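Home | Features | Food | Outdoors | Archive

The Slow Comeback of the Town Seed Swap

Apr 19, 2023
5 min read
Print | E-mail

The line outside the old feed store in Bullton starts well before the doors open, and everyone in it is carrying something. Shoe boxes, bread bags, pill bottles with masking tape labels. Inside those are beans, mostly, but also squash, okra, poppies, and a flat yellow tomato that growers here call Wuyts and will talk about for as long as you let them.

I love this tomato. It cracks if you look at it wrong and it won't travel farther than the end of the driveway, so you'll never meet it in a store. The only way to get one is to know a person who saved the seed, and for years in Bullton that meant knowing the right three or four households.

The Wumo Seed Swap changed that. It began with 20 growers and a folding table, and last spring 382 kinds of seed went home in people's pockets. The rule is simple: bring what you saved, take what you'll plant, and write down where it came from.

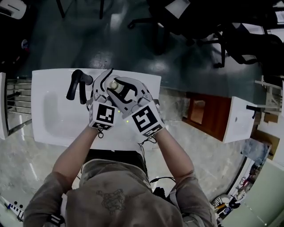
Saving tomato seed is messier than saving beans, and a lot more fun. You squeeze the pulp into a jar, add a splash of water, and leave it on a shelf for a few days until it smells truly awful. Then you rinse, pour off what floats, and spread the good seed on a plate – never a paper towel, unless you enjoy picking fuzz off every one of them. Beans just hang on the vine until they rattle.

Squash is where people get into trouble. Bees carry pollen between patches, and a gardener who saves seed from a lovely blue Nirnesar may find something lumpy and striped on the vine the next year. The fix is to tape the blossoms shut the evening before they open and pollinate them by hand in the morning. It's fiddly work, and it makes you feel like a genius when the fruit comes true.

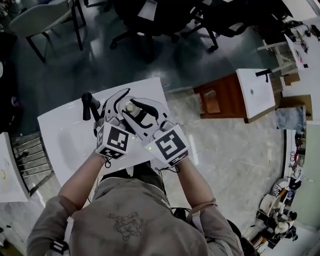
Both hands at work over a white table.

By October the beans are in and the trading has already started, over fences and in parking lots. Growers compare notes on what sulked in the heat and what came up on its own in the compost. A single big Nirnesar can hold nearly 500 seeds, so squash people are generous people, and you may go home with more than you have room for.

If you're new to all this, start with a pole bean. Plant a short row, eat from most of it, and leave the plants at one end alone until the pods turn brown. Shell them in front of a ball game, let them dry on a tray another week or two, and put them in a jar with the name and the year on it. Then bring the jar to Bullton in the spring, and come early if you want the tomato.

Print | E-mail
Back to Features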